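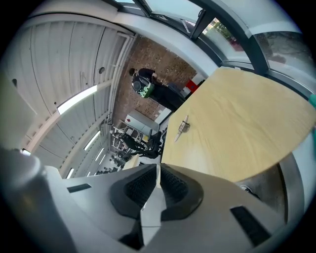
## Saturday, morning -- light wood table, small metal parts

Started at 8 with the light wood table, as we agreed with Szu-yu. The purpose for today was to decide what stays on the tables and what goes back to the cabinet, and to write down the places so that we stop asking each other.

First thing is the small silver piece which lay near the left edge of the table. I call it a hinge and Szu-yu calls it a clip, and in the parts list it is neither. It has a shine, so it is easy to find under the ceiling lights, but it is also small enough to go on the floor with one movement of a sleeve. I compared it with the bag from Nillbridge and it does not fit to any of the drawings there. The Janevski bag is still not opened. I put a question mark in the list and gave it the number 537, which was the next free one.

Please do not throw it away before somebody has tried it on the lid of the long box. The lid has had one side loose from September and I would like to know if this is the missing part.

### Table

The pale wood is good for sorting, because dark screws are visible on it at once. Silver parts are less visible, depends on where you stand. When I stand with my back to the brick wall the reflection from the lights is disturbing and I must bend down to see the difference between zinc and steel. From the other side it is better. I moved my stool to that side and worked there until lunch.

I wiped the top with a slightly damp cloth and then with a dry one. Old glue came off with the plastic scraper, except one spot which I left alone. I did not want to go through the finish. If somebody knows what is the finish on this top, please write it here:

(Szu-yu: I think oil, but try first from underneath.)

### Floor under the table

There was a small dark thing on the floor under the table side and I had walked past it many times. Before the next sweeping, someone should look at the floor with a flashlight, also under the other tables. Last time we swept first and looked after, and then we spent the afternoon with our hands in the dust bag.

The items on the floor deeper in the room I have not touched. They are in rows and I suppose the rows mean something. Whoever made them, please leave a note of the order before they go on the shelf.

### Cabinet and rack

The white cabinet: small parts only, in closed boxes. The white metal rack: everything you need two hands for. This is the whole rule, and we both found many exceptions in the first hour. Tape rolls, for example. We agreed that tape goes to the rack, lowest shelf, because the person who needs tape is usually already carrying something.

Labels are from the Uvside sheets. The glue on them is weak on metal and the first two fell off before I had written the third. On the cabinet they hold well. For the rack I will tie paper tags with string, it looks old-fashioned but it stays.

In the bottom of one parts box I found a hinge catalogue from 1988. Szu-yu wanted to recycle it and I asked to keep it. It has drawings in real size, so you can put the part on the page and compare. I looked for 537 on all of the hinge pages and the nearest is on page 19 -- the same shape, but the holes are closer to each other than ours. So it is perhaps a relative. Catalogue is now in the cabinet, top shelf, standing.

### Light

With the ceiling lights on, the tables are good enough for sorting and for reading labels. For measuring small holes I still want a lamp on the table. The windows up at the top help in the morning, but the light comes from so high that my own head is in the way when I lean over the work.

Szu-yu suggests the old Vutatus lamp with the clamp. The clamp will leave marks to the wood, so a piece of felt or thick cardboard must go between. I have felt at home and will bring it.

### Open

- Try 537 on the lid of the long box
- Open the Janevski bag and compare
- Finish of the table top, test from underneath
- String tags for the rack (me)
- Note about the order of the floor rows
- Cables near the black chair: they need ties, and I don't know which ones are in use, so I left them as they are

Stopped when the tray was sorted. The unsorted rest is in the jar with the blue lid, on the rack, second shelf.

-- Elli Kinnunen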